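Questions we get asked about robots and chores

Siham Ait Ali and Dumisani Ndlovu answer these for Lemlow, a small advice service in Brestport for people thinking of buying a machine for the home, a shop or a workshop. We take no money from makers. The page was last gone over in June.

## Can I buy a robot that does the housework?

No. You can buy machines that each do one job. Vacuuming, mowing and window cleaning are the ones people get on with. A single machine that tidies, cooks and puts the washing away is still something you see in films of trials.

## Which chores are closest?

Floors are done, more or less, if yours are flat and you pick things up first. Moving boxes of a known size from one marked place to another is also done, though mostly in warehouses. Clearing a table and loading a dishwasher come next. They work in trials when the crockery is familiar and someone is standing by.

## Why can a machine weld a car but not fold a towel?

A car panel is the same shape every time and arrives in the same spot. A towel has no fixed shape. The machine has to find a corner, lift it, and find another corner that has moved in the meantime. It can be done, slowly. Most of our callers would have the whole basket folded first.

## What would one cost for a small shop?

A client of ours, Zotton, runs a hardware shop and was quoted 4000 pounds for a second-hand arm, plus 362 a month for support. That didn't include the gripper, the guarding or the days spent setting it up. They didn't go ahead. Ask for the full figure in writing, and ask what happens if the firm stops trading.

## Could it fill my shelves?

Full cases on to a low shelf, perhaps. Single items, not yet at a price that makes sense for one shop. Shelves are tight, labels stick out, and customers put things back in the wrong place. Postma, a wholesaler we know, has a machine that brings the right tote to the picker. The picker still does the picking, and both sides seem content with that.

## What about sorting snacks and other soft packets?

We hear this one from people who make up hampers and mixed boxes. Rigid cartons are fairly easy to grip. Packets are harder: the wrapper is shiny, which confuses cameras, and the outside gives way when you squeeze it. Two fingers with padded faces, one on each side, will hold a packet upright well enough. 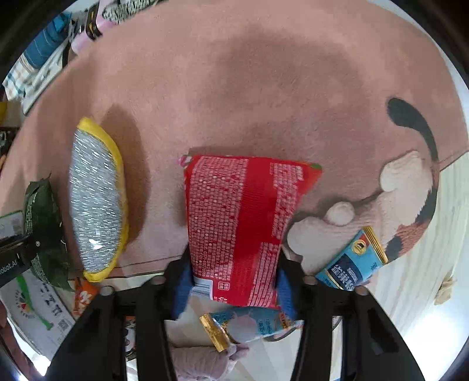 Speed is the other trouble. A person making up mixed boxes reaches for the next packet while still putting down the last. A machine tends to look, plan, move, check and then start again. If your order is 3000 identical packets, talk to a packing machine supplier, as that sort of kit has been around for decades and needs no cleverness. If every box is different, stay with people for now.

## Will it break things?

Sometimes. Ask the seller how hard the fingers can close and who sets that limit. Try it on your own goods, including the awkward ones, and bring more than you think you'll need.

## Is it safe to have one near children or pets?

A robot vacuum is fine with ordinary care. Anything with an arm is a different matter, and we wouldn't put one in a family kitchen today. In a workplace you need a proper risk assessment before it's switched on, even for a slow, light model.

## Should I wait?

For a home, yes, apart from floors and lawns. For a shop or workshop, it depends on whether you have one dull job that repeats all day. If you have, it's worth getting two quotes.

## Can you come and look at our job?

Yes, within Brestport. Dumisani does visits on Thursday afternoons. Have the real items out and ready, in the state they normally arrive, and let him watch whoever does the job now. For anywhere else, send Siham a short written account of the job and she'll ring you back.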